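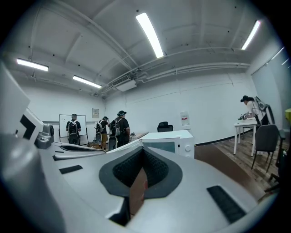
**When are the Lokside Screen Awards, and who is being honoured?**

The ceremony takes place in October at the Prydderch Theatre, and the lifetime award goes to the costume designer Azra Karagiannis.

24 Jun 2023

The organisers of the Lokside Screen Awards have confirmed the main details of this year's ceremony. It will run over one evening, with the craft prizes given out in the first half and the acting and directing prizes after the interval.

Karagiannis has worked on 66 television productions, beginning as a wardrobe assistant on the hospital serial *Vendetti* and later designing all the clothes for the period drama *Hikham*. She will collect her award in person and give a short speech.

"I spent my first job ironing collars in a corridor," she said. "I am very pleased, and I would like the people I ironed alongside to be in the room."

Two new prizes join the list this year, one for sound editing and one for a first script. Entries for both are open to productions shown on any channel or streaming service in the past year. Each entry must come with a signed form from the producer. Work already entered in another category may be entered again.

The theatre seats 495. Nominees and their guests will be given places in the stalls, and the circle will be on public sale. A further 60 tickets are set aside for students on film and television courses, who should apply through their college.

The full list of nominees will be published before public booking opens. Press passes must be requested in writing, giving the name of the publication and whether a photographer will attend. Interviews with Karagiannis can be arranged through the awards press office.

ENDS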